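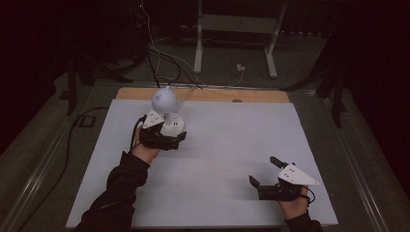 Unit 4 covers what the prophets say about idols and how that material was read by later communities. The main text is Isaiah 44:9-20, where a craftsman cuts down a tree, burns part of it to cook his food, and shapes the rest into a god. The passage depends on scale. The finished thing is small and has to be held, carried and set down by someone else, much like the object with the round gray head and white base held up in the left gripper. Isaiah 46:7 makes the same point more briefly: they lift it on their shoulders, they set it in its place, and it cannot move from there.

**Terms**

- *pesel*: a carved image. Used in Exodus 20:4.
- *massekhah*: a cast metal image. Used of the calf in Exodus 32.
- *elilim*: a dismissive word for other gods, often translated "worthless things."

**Two readings**

Wieczorek takes the Isaiah passage as satire aimed at people inside the community who were tempted by Babylonian practice. On this reading the craftsman is a neighbor.

Petchrat takes it as comfort for exiles who had lost their temple and were surrounded by large public processions. She points to 46:3-4, where God carries the people, against 46:1-2, where animals carry the gods. Her argument is stronger on chapter 46 than on chapter 44.

Psalm 115:4-8 should be read alongside both. Note verse 8, on makers becoming like what they make.

**For next session**

Read Jeremiah 10:1-16 and the Harngate reader, pages 13 to 31. Write up to 71 lines in your notebook on how Jeremiah uses the same material. Wael Tawfik will lead the second half, on the Letter of Jeremiah. Bring a translation that includes the Apocrypha.

Papers on Unit 3 are due in December, 8 pages, double spaced.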